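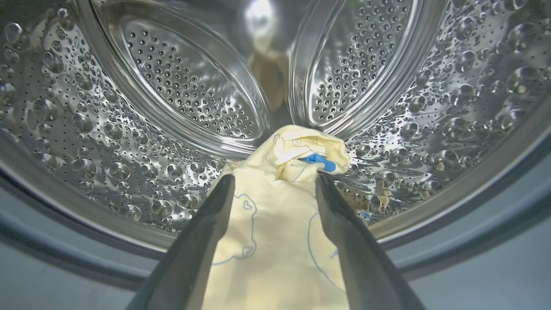
Caoimhe Hanrahan replied to the last thread to ask whether anyone has driven the plug-in Lemside for longer than a press lunch, and whether the battery range is real or a brochure number.

Fair question. I've had one for 16 days. Thread.

1/ The Lemside is the Fahmy wagon with a plug. Same doors, same seats, same cupholder that fits no cup sold in this country. You pay extra for the battery and a small green badge, and the badge is stuck on slightly crooked. I have decided to find this charming.

2/ Range. I drive the same dull loop every morning: school, bridge, office park, back over the bridge because I forgot something. On a mild day it does the whole thing on electricity. On a cold morning the engine wakes up at the second light and sounds annoyed about it.

3/ So, Caoimhe, the number is real if you live in the brochure. The brochure is flat and it's always spring there.
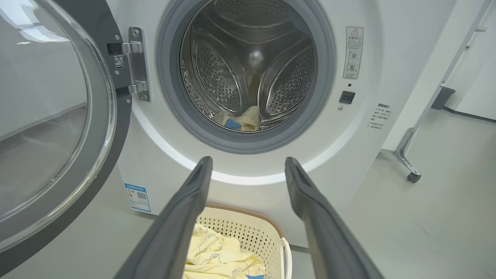 Mounir Slaoui
Road test writer, mostly wagons

4/ The trunk. The battery has to live somewhere and it lives where your suitcase used to. The floor is up by a hand's width and the spare tire is gone. You get a can of foam and a page of instructions with a drawing of a very calm man.

5/ I carried 300 pounds of patio stone in it for my sister. The rear end sagged, the headlights pointed at the treetops, and every owl in the county now knows my face.

6/ Charging. The cable is short. I mean short like somebody measured from the car to the wall and forgot that cars have two sides. Port's on the left front fender. My outlet is on the right. I now back into my own driveway like I'm planning a getaway.

7/ Several of you want to hear about the screen. It's by Nulenora, it's big, and the seat heaters are three menus down, after "Ambience." By the time you've found them you're warm from the effort.

8/ The good part, and I'm putting it in the middle where the Lemside people may not find it: it rides beautifully. Potholes arrive as rumors. The plain Fahmy never did this. I think it's the extra weight, so the thing that ruined the trunk saved my back.
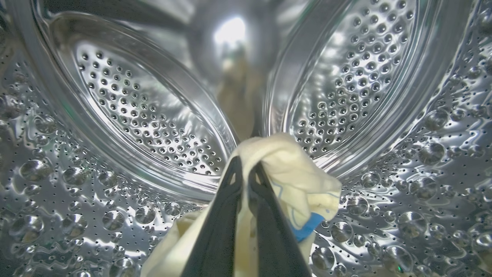

9/ Brakes are the other story. The first inch of pedal is the motor slowing you down and the rest is actual brakes, and the two have clearly never met. Didier Poulain rode with me on the highway and asked, politely, to be let out at the next gas station. He says he wanted coffee.

10/ Fuel, for those who asked. I've filled the tank once. I've also driven a lot less than I tell my editor, so make of that what you like.

11/ Price. The plug adds 1260 to the monthly-payment crowd's total over the lease, before the dealer's "protection package," which is another 900 and protects the dealer. Say no. Say it again when they come back from talking to the manager.

12/ Would I buy it? With a garage, a short commute and an outlet on the left, yes. Otherwise get the plain wagon and keep your spare tire.

13/ It goes back tomorrow. A Sudateck pickup is coming next, with a tailgate that opens in four directions. I've only ever needed the one. Send questions, and yes, I'll measure the cable.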